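Utensil caddy: counter or drawer?
Forum > Kitchen & Dining > Small Kitchens

maevefoley
Posted Tuesday, 8:14 am
Okay, settle something for me. We moved into a place with 2 kitchen drawers. Two! One is already full of foil and bag clips and the other one sticks. I'm thinking of giving up on drawers completely and putting all the forks and spoons and chopsticks in one of those plastic caddies on the counter. My sister says it will look like a cafeteria. Does anybody live like this full time and like it?

tremetti_tom
Posted 8:40 am
Been doing it for years. Clean stuff goes straight from the dish rack into the caddy, handles down or up, whatever, I'm not fussy. The only thing I'd tell you is keep it away from the stove. Mine used to sit next to the burner and everything got that sticky film on it.

Dayana Agudelo
Posted 9:02 am
I'm with your sister, sorry! Open forks on a counter collect dust and crumbs, and if you have kids, every hand in the house goes in there. I fixed a sticking drawer by rubbing a candle stub along the runners and it's been fine since October. Try that first before you buy anything.

maevefoley
Posted 9:20 am
Candle stub, huh. I will try it tonight. But Dayana, even if it slides I still only have the one, and it's skinny. I measured it and a normal tray won't go in.

emetti_kitchen
Posted 9:31 am
Skinny drawer = knives and peelers. Caddy = everything you eat with. That's how we split it and I don't lose things anymore. Get one with sections if you can, or the teaspoons sink to the bottom and you're fishing around for them every morning.

fadamance
Posted 10:15 am
Sections are overrated!! I had one with 4 sections and the long stuff tipped it over every time I pulled something out. Went back to a plain one and it's so much better. Chopsticks especially — they need height behind them or they lean all over the place and then flip out when you grab a fork.

emetti_kitchen
Posted 10:22 am
Then yours was too light. Mine is ceramic and it has never tipped.

fadamance
Posted 10:25 am
And when you drop it you have no caddy. Plastic bounces, that's all I'm saying.

tremetti_tom
Posted 11:48 am
You two, lol. Maeve, what are you keeping in it? If it's just metal forks and spoons, anything works. If you're mixing in plastic ones and chopsticks like we do, get one that's sold for chopsticks too. I like the light blue ones.

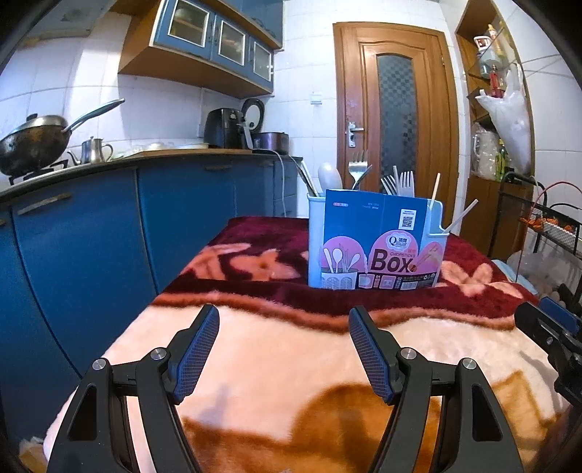

maevefoley
Posted 12:10 pm
Do you wash wooden chopsticks and metal ones the same way?

tremetti_tom
Posted 12:16 pm
Metal ones go in the dishwasher, wooden ones I wash by hand and let dry all the way before they go back in with the rest.

Dayana Agudelo
Posted 12:41 pm
See, the drying is my whole problem with caddies. Water runs down to the bottom and sits there. If you get one, look for holes, and put a saucer under it. My mom's had no holes and I don't want to describe what was in there.

fadamance
Posted 1:05 pm
Agree with Dayana for once. Empty it every week or so and give it a scrub with hot soapy water. Takes a minute.

maevefoley
Posted 7:52 pm
Update: the candle worked! Drawer slides great. So knives and peelers in there, and I'm getting a plastic caddy for the rest, with holes, going by the window and far from the stove. My sister has been informed.

Dayana Agudelo
Posted 8:03 pm
I still say cafeteria. Glad about the drawer though!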